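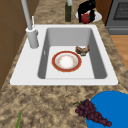

Why does a job that everyone in a house wants done so often go undone?

The person who does it pays the whole cost, and the benefit is spread over everybody who lives there, so each of them has a reason to wait for somebody else to start.

Handout 2: Shared Things and Who Looks After Them
Everyday Economics for People Who Have Avoided It
Tutor: Guido Benedetti

Read this before the session. I know how that sentence is usually received, so the parts you can't do without are in the first half.

What we mean by a good

Economists call almost anything a good, including some things that are plainly bad for you. For this handout we sort goods by asking who can be kept away from them, and whether my using the thing leaves less of it for you.

A sandwich is easy. I can keep you off it, and once I've eaten it your prospects are poor. That makes it a private good. Private goods take up most of the textbook because they behave themselves.

A street lamp is awkward. It lights the pavement for people who pay their taxes and for people who have been hiding from the tax office for years, and it is no dimmer for either. We call that a public good. Note that "public" has nothing to do with who owns it. If I put a lamp outside my house at my own expense and it lights the road, I have provided a public good and will probably get a letter about it.

Then there is the swimming club, which can turn you away at the door but where one more swimmer hardly matters until the lanes fill up. The usual name is a club good. Students always remember this one.

Last is the shared pasture, the fishing lake, the office biscuit tin. It is hard to keep people out, and what one takes the others can't have. These are common resources, and most of the good arguments in this course are about them.

A clean kitchen in a shared house falls somewhere between the lamp and the biscuit tin. Everyone enjoys it whether or not they helped. It also gets used up, and faster than you would think possible if you have never lived with a keen baker.

Free riding

A free rider is someone who enjoys a thing without paying towards it. The word sounds like an insult and gets used as one, so be careful with it. In the model, a free rider is simply a person doing the sums correctly. Suppose the bathroom wants cleaning and it would take you an hour. The hour is yours alone. The clean bathroom is shared. If what you personally get out of it is worth less to you than the hour, you leave it, and so does the person down the corridor, and so on until somebody's parents visit.

You should be able to explain why this result doesn't need anyone to be lazy. People of average decency, each with a fair idea of what an hour is worth, will get there by themselves. In an exam answer please don't write that the problem is "selfishness". Write that the private benefit is smaller than the total benefit, and that the decision is made by comparing cost with the private one. You'll get the mark, and I'll be spared another essay on human nature.

There is a complication, and it is the interesting bit. People differ in how much mess they can stand. The one with the lowest tolerance reaches the point of action first, every time, and so ends up doing nearly all the work. The others then conclude that the place more or less stays clean by itself. I have been on both sides of this arrangement and can report that one of them is much more comfortable.

The Mekero well

Mekero is a hill village of 14 households, and we'll use it again when we get to voting. For years each house carried water up from the stream. Then the households clubbed together and hired a drilling firm, Driltex, to sink a well. The bill came to 3,774 in the local money. I'm leaving it unconverted, as every time I convert it someone tells me what their cousin paid for a patio.

At the first meeting, 11 households agreed to pay. The rest said they were perfectly happy with the stream.

Were they? We can't tell from what they said. If you expect the well to be dug anyway and expect to be let near it, saying you don't want it is the cheapest sentence you will ever speak. If you truly do like the stream, you'd say exactly the same thing. This is the problem of hidden preferences, and it is why you can't find the right amount of a public good by going round the table asking people what they'd pay for it. Ask with a bill attached and they talk the value down. Ask with no bill attached and everybody turns out to have longed for a well since childhood.

The village got out of it with a padlock. The pump was fitted with a cover, and those who paid had keys. In our terms, they took something close to a public good and turned it into a club good by finding a way to keep people out. The stream-lovers bought keys before the end of June.

Before you congratulate the padlock, think about what it did. Once the well was dug, another bucket cost next to nothing to draw, so keeping a thirsty neighbour away from it was a waste. The padlock paid for the well and made poorer use of it. Most real solutions in this area have the same flaw somewhere, and a good answer says where.

One more point, often missed. A well can also be pumped too hard. In a wet year it behaves like the street lamp, and in a dry one it behaves like the biscuit tin. The type of good isn't stamped on the thing. It depends on how many people want it and how much there is.

Ways out, with their drawbacks

Somebody in charge. A landlord, a council or a strict aunt orders the work and makes everyone pay. It gets past the free rider at once. The difficulty is that the aunt has to know how much cleaning is worth doing, and she has her own views on skirting boards.

Splitting the thing up. Divide the pasture into fields, give each housemate a shelf. People look after what is theirs with touching devotion. It works on shelves. It works badly on hallways, fish and the air.

Paying someone. Housemates hire a cleaner and share the cost. Notice that this moves the problem along without solving it: someone must now collect the money, and collecting the money is itself a job that everyone wants done.

Rotas. A rota replaces a vague duty with a definite one, and makes it plain whose turn was missed. Whether that matters depends on whether there is any penalty for missing it. The students of the Benditz house, who will feature in the seminar, had a very handsome rota in several colours. It was still on the wall when the mice came.

Repeated dealings. If we'll be living together for a long time, my doing the bins today may be repaid by your doing them next time, and each of us knows the other can stop. This can hold up well with no rules at all. It tends to come apart when one of us has given notice, which you may confirm by looking at any shared fridge in the last week of a tenancy.

Customs. The Minami fishing families take turns at the best spots on their lake in an order older than anyone's memory. No rule is written down. A family that jumps its turn finds that its nets aren't helped in, its boat isn't helped out, and its daughter's wedding is thinly attended. Cheap to run, hard to set up, and almost impossible to copy into a new block of flats, where people have yet to learn each other's names.

Terms to know

Non-excludable: you can't practically keep people from using it.
Rival: what one person uses, another can't.
Free rider: see above, and be polite.
Marginal cost: the cost of one more. One more bucket, one more swimmer.
Enforcement: making a rule bite. Always costs something, and is always left out of the first draft.

For the seminar

Come ready to talk about the following. Notes are fine. A face suggesting that you have notes is less fine.

Think of something shared where you live or work and say which type of good it is. Then say what would have to change for it to become a different type.

The Mekero households might have charged by the bucket instead of selling keys. Work out who would have been better off and who would have grumbled. Remember the cost of having someone sit by the well all day.

The housemate with the lowest tolerance for mess decides to pretend not to mind. What does the model say will happen next? What would you expect to happen in a real house, and what has the model left out?

Reading is the chapter on common resources in the course book. Skip the box about lighthouses, which we'll be taking to pieces later in the term. The library has a few copies and, fittingly, they are usually missing. If you have one at home, please bring it back when you've finished with the chapter.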